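Troltano 4 grasp planner: review after a month on a bin-picking cell

Troltano 4 is a grasp planning package for parallel grippers. It takes a depth view of a cluttered bin, scores candidate grasps with a learned model, and passes the best one to the motion planner. The release adds a retry policy described in a paper by Shahnaz Begum and Mounir Benkirane: after a failed pick, the planner lowers the score of every candidate near the failed contact points before choosing again.

We tested it on mixed household items in a metal bin, with a KUKA arm. Setup took one afternoon. Most of that went into hand-eye calibration, which the manual covers in a single page. 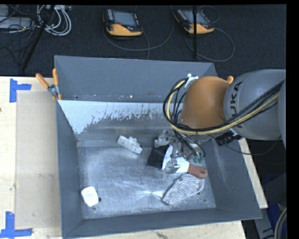 Does the retry policy need its own training data?
It uses the same scoring network as the base planner. The penalty is computed at run time from the last 6 failed grasps, and the only new setting is the penalty radius.

We ran 328 attempts with the policy on and the same number with it off. Repeated failures at one contact point became rare with it on. First-attempt success did not change, as expected, because the policy has no effect until something fails. The gain was largest on flat tools with handles and smallest on cloth, where a failed grasp tends to move the item and the stored contact points no longer mean much.

Weak points: scratched metal still produces false depth edges, and the planner sometimes proposes grasps on the bin floor. Masking the floor plane by hand fixes it. Logging is verbose and cannot be filtered by item. Planning time rises noticeably once the bin holds more than 16 objects.

Compared with Drarnoston, which we used before, Troltano is slower per pick and recovers better. Labs that handle mostly boxes will see little difference. For mixed clutter I would install it, set the radius to half the finger width, and leave the other defaults alone.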